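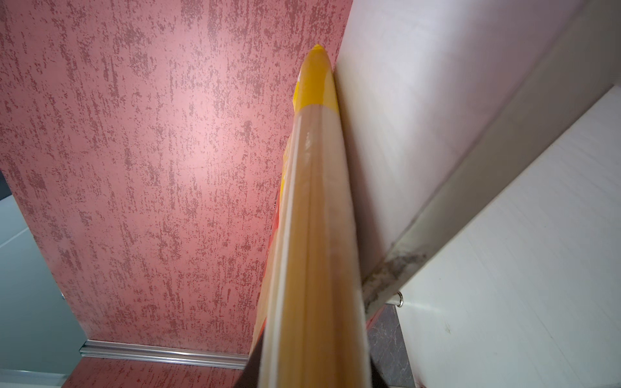 Zerkero
August 8, 2020

Long pasta on a short shelf. A thread on layout, because the cupboard notes I posted in March covered rice and flour and skipped this.

Constraint first. Film packs of spaghetti have no flat base. The contents are stiff along one axis and free to shift on the other two. A pack will stand if it has something behind it, and it will lean to whichever side the seal is folded.

Standing order, back row: spaghetti only, label up, window facing out. The window is your stock gauge. Turn it to the wall and you have to lift every pack to see what is in it.

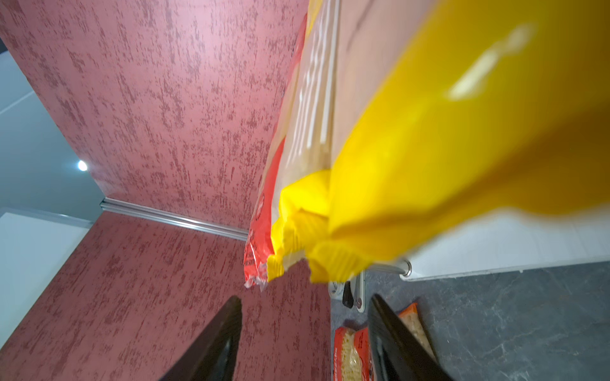
Handle by the body of the pack, below the midpoint. The end seals are the weak part. Crimped film creases, the crease turns into a small tear, and then you have loose strands in the shelf bracket. I check both seals before a pack goes up. Any pack with a doubtful seal gets decanted the same day.

Decanting: I use the tall Ikgate jar. Internal height is listed as 191 mm, which is too short for full-length spaghetti, so that one is for macaroni. The long stuff goes in a Jamer tube. Yes, I measured after buying.

Grouping. I sort by shape first, then by package color. Red with red, yellow with yellow. Color is the fastest thing to read from across a room, and it makes a misplaced pack obvious without reading any text.

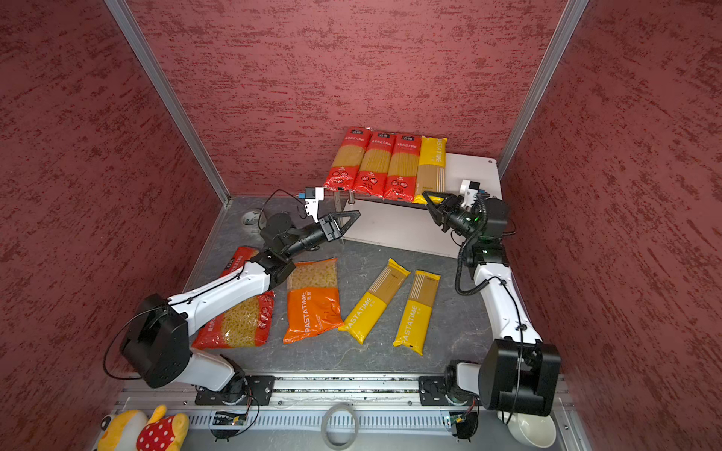 Zerkero

Short shapes stay off the shelf until the long packs are placed. A bag of elbows or short macaroni is wide, it slumps, and it will fill whatever gap you leave it. Put it up first and there is no straight edge left for the spaghetti to line up against.

The red packs carry the name in Chinese at the top end, the yellow ones have PASTATIME running down the length. Both can be read standing, although the second needs a tilt of the head. I can live with that.

Clearance: leave 3 mm between packs if you can. Film on film drags, and pulling one out brings its neighbor along.

Upright versus flat. Upright uses less width and more height. Flat uses the full depth of the shelf and needs nothing to lean on. With packs in a single layer, flat is the more stable of the two, and you can see every window from above. 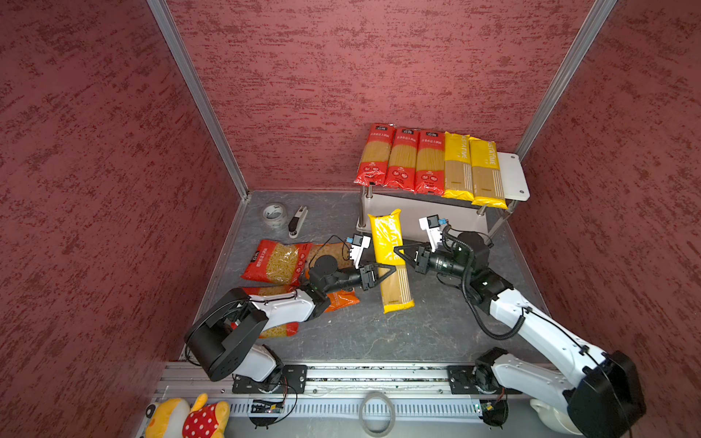
The cost of flat is overhang. Packs are often longer than a shallow shelf is deep, so the front ends project past the edge. I accept a small overhang at the end of the row and none in the middle, where sleeves catch.

Do not stack flat packs in a second layer. The film is slippery and the top one rolls off sideways.

Shelf load is a non-issue here. Mine is a secondhand unit from Ó Dubhghaill, and a row of pasta is nowhere near its limit. Depth is what matters. Measure depth before width.

Rotation: new packs go in at the left, take from the right. I write the month on the seal in marker.

Time to reset the whole shelf, including wiping it down: around 75 minutes the first time. It is much shorter now that the order is fixed.

Jar lids and labels will be a separate thread.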